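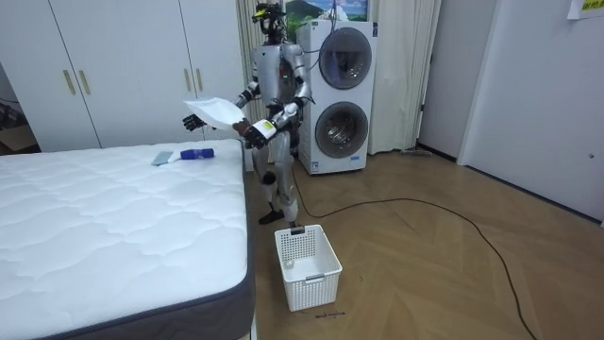
What is a quilted mattress top, and can it be used without a sheet?

A quilted mattress top is the stitched upper layer of a mattress, made of a cover fabric sewn through to a thin padding underneath. It can be slept on bare for a night without harm, but it is meant to sit under a sheet, and a washable protector between the two keeps it in good shape for years.

Quilted mattress top

The quilted mattress top (also quilted panel, or just the quilting) is the part of a mattress that a sleeper feels first, and a surprising amount of thought goes into it! The stitching holds the padding in place so it can't bunch up or slide toward the foot of the bed, and it also gives the surface its pattern of raised and sunken areas.

Patterns

Diamonds are the classic choice and still turn up everywhere. Wavy and cloud-like contours are a wonderful alternative, with long curving lines that leave wide soft islands of padding between them. Closer stitching makes a firmer, flatter surface; wider spacing makes a puffier one. The Hallik pattern, named for the workshop that drew it, repeats every 36 inches and is loved by collectors of old bedding catalogs (yes, they exist). The Urkano is looser, with no straight lines at all.

Borders and piping

Where the top meets the side panel there is a seam, and the seam is usually finished with piping or flat tape. Dark piping on a white top gives a crisp outline, and it also makes it much easier to find the corner when pulling on a fitted sheet in poor light. Side panels are often darker than the top. Gray is common, and it hides scuffs from shoes, vacuum cleaners and laundry baskets very nicely.

Corners may be square or rounded. Rounded ones are kinder to thin sheets, and to shins.

Sheets and covers

A mattress stripped for laundry day is a good chance to look the quilting over. Loose threads should be snipped close, never pulled. Crumbs and lint collect in the stitched channels and come up well with a soft brush or the upholstery tool of a vacuum.

Thin white sheets and bags can be opened out above the bare mattress, which makes a fine clean folding table in homes where the washer and dryer share the bedroom. Damp laundry is another matter and should be kept off the padding. The same goes for bottles, even closed ones.

Cleaning

Spot cleaning is done with a barely damp cloth and a drop of mild soap, working from the outside of the mark inward. The panel then needs to air fully before the bed is made. Most quilted tops are sewn on and can't go in the machine. A few, such as the Kravets, have a zipper around the border and come off in one piece, which is a joy in April when everything gets opened up and aired.

See also: Mattress protector; Piping (sewing); Basari stitch; Fitted sheet

Comments

Mine has the wavy kind and the brush tip worked great on the lint.

Can you turn one of these over? Ours is only quilted on one side.

Reply: If the back is plain, just rotate it head to foot.

Dark piping all the way. I used to put the sheet on sideways every single time.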